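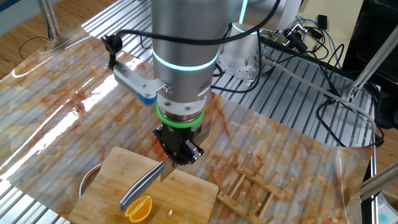

Cutting Fruit on a Small Counter: Project Report

3 February 2024
By the Ambaye kitchen group

1. Background

Our project looked at how a board, a knife, a bowl and a drying rack can share one small counter. We chose oranges because they are cheap, they roll, and they leave juice on whatever is under them. The work was for the Irkine home skills course and will be followed by a second part in May.

2. Equipment

We used a light-brown bamboo cutting board with rounded corners. The strips of the bamboo are easy to see, and we used them as a guide for lining up the fruit. The knife had a short blade and a long brushed-steel handle. A stainless-steel bowl went at the left edge of the board and a light wooden dish rack went to the right. The rack has two rows of short upright pegs on a flat base.

The oranges came from the Sumeck market. We bought 7, and 2 were too soft to use.

3. Method

Each orange was washed, dried and cut in half across the middle. The halves were laid on the board with the cut side down and sliced again. Peel and end pieces went into the bowl. Seeds were left on the board until the end of each orange and then wiped off together.

We tried the rack in two places. In the first layout it stood behind the board. In the second it lay flat on the tabletop to the right. The bowl stayed on the left both times.

4. Results

The second layout was easier to work with. With the rack behind the board, we had to reach over the fruit to put anything away, and juice dripped on the pegs. With the rack on the right, the board could also be lifted out without moving anything else.

Small seeds were the main problem. They are pale and stick to the bamboo, and we missed several when wiping. A damp cloth picked them up better than a dry one.

The short blade was fine for halves but slow on whole oranges. Two of us would have liked a longer one. We stayed with the same knife so that the layouts could be compared.

5. Cost

The budget was 1,000 and we spent 400, mostly on the board and the rack. The bowl and knife were on loan from Cekari.

6. Next part

In May we will repeat the cutting with lemons and add a second bowl, so that peel and fruit can be kept apart. We also want to test a board with a groove along the edge to hold the juice.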